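Unit 2: Handling and Holding
Chapter 10
Tape, Film and Surfaces

Before you start

You will have used adhesive tape for most of your life without having to think of it as a material. In this chapter you will treat it as one. Tape has a backing, an adhesive and sometimes a release coating, and each of these behaves differently depending on what the tape is stuck to and what shape it is asked to follow. You will need the notes on surface finish from Chapter 9, particularly the pages on dust and on sealed and unsealed timber.

By the end of the chapter you should be able to name the parts of a pressure-sensitive tape, explain why it creases on a curve, choose a width for a given job, and remove a strip without lifting the surface underneath.

Key terms: backing, adhesive, tack, peel, shear, overlap, bridging, residue.

10.1 Tape on a curve 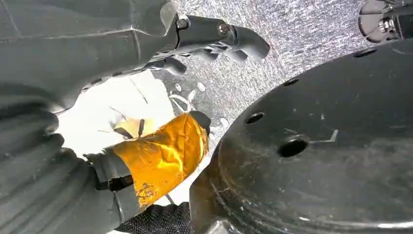

ZANDORECK, October

A flat strip can wrap a cylinder neatly only if it goes on square to the axis or follows an even spiral. Any drift in the angle makes one edge of the strip travel further than the other. The backing has to stretch to make up the difference, and if it is a stiff film it will wrinkle instead. The cylinder wrapped in shiny orange-amber tape has small wrinkles along its length, and the edges of the tape can be seen where they overlap. Shiny films show this more than paper tapes do, as every crease catches the light at its own angle.

Wrinkles matter for two reasons. The first is contact. Under a crease the adhesive touches nothing, or touches itself, and the bond is weaker there than the width of the tape would suggest. The second is dirt. An open crease is a small channel, and grit that gets into it tends to stay.

Overlap is often judged by eye. For general wrapping, aim to cover half the width of the previous turn. Less than this leaves gaps when the spiral wanders. More uses up tape and builds a ridge that will be felt in the hand.

Look too at the large black disk beside the cylinder, which carries specks of dust, light scuffs and faint scratches. A glossy dark surface is useful in a workroom for the simple reason that it shows what has settled on it. A pale bench may hold just as much dust and look clean. Wipe any surface before you lay tape near it, whatever its colour, and put the roll down on its side — a sticky edge picks up whatever it touches.

Try it: Wrap a cardboard tube with paper tape, then wrap a second tube with clear film tape, using the same overlap on each. Run a fingernail along both. Record where you feel a ridge, where you feel a hollow, and where the nail catches.

10.2 Tape on timber

Timber is a harder surface to tape than it looks. The face of a finished board may be smooth enough for a good bond, but a cut edge is more open and the adhesive has less to grip. Corners bring back the problem of the curve, with the added trouble that the tape must change direction all at once.

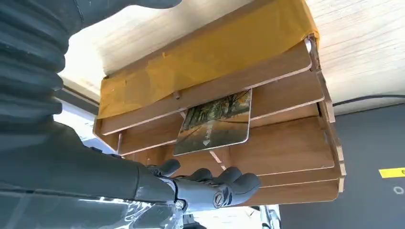 Photo: Etenesh Feyisa, Skolero picture library

The wooden rack has thin, medium-brown boards with paler cut edges, and the front corners of the boards are rounded. A broad strip of yellow-orange tape or film runs the length of the top. Follow the strip from left to right and note three things. Its lower edge is irregular. There are darker patches where one part lies over another. At the right corner the material has bunched into a fold.

The fold is the ordinary result of taking a wide strip around a corner in one piece. There are two common ways to avoid it. You can stop the strip short and trim it flush with the edge, or you can cut a slit at the corner and lap one flap over the other. The second method is stronger and takes longer. On a small rack with several shelves and dividers, trimming is usually enough.

A wide tape is also more difficult to lay straight than a narrow one. Start at one end, press down a hand's width, and pull the roll along the board with steady tension. Smooth from the middle outwards. If the strip begins to wander, lift it back to the last straight point and lay it again. Pulling it sideways will only stretch the backing, and it may creep back overnight.

Case note: Dinon and Nyanda

Dinon, a furniture maker, and Nyanda, a packing firm in the same street, compared the tapes they kept on the shelf. Dinon wanted low tack, so that a strip could come off a finished board at the end of a job. Nyanda wanted high shear strength and did not mind residue on a carton. Both had been ordering the same product, listed as item 729, in packs that held 500 metres. It suited the packers. The furniture maker changed to a paper-backed tape and kept the film for wrapping offcuts.

Questions to discuss

Which properties did each firm need most, and how would you test for them with the equipment in your classroom?

Why might a tape that peels cleanly from the face of a board leave fibres behind when it is pulled from a cut edge?

Section 10.3 sets out the peel test. Bring a piece of scrap timber with at least one rounded corner.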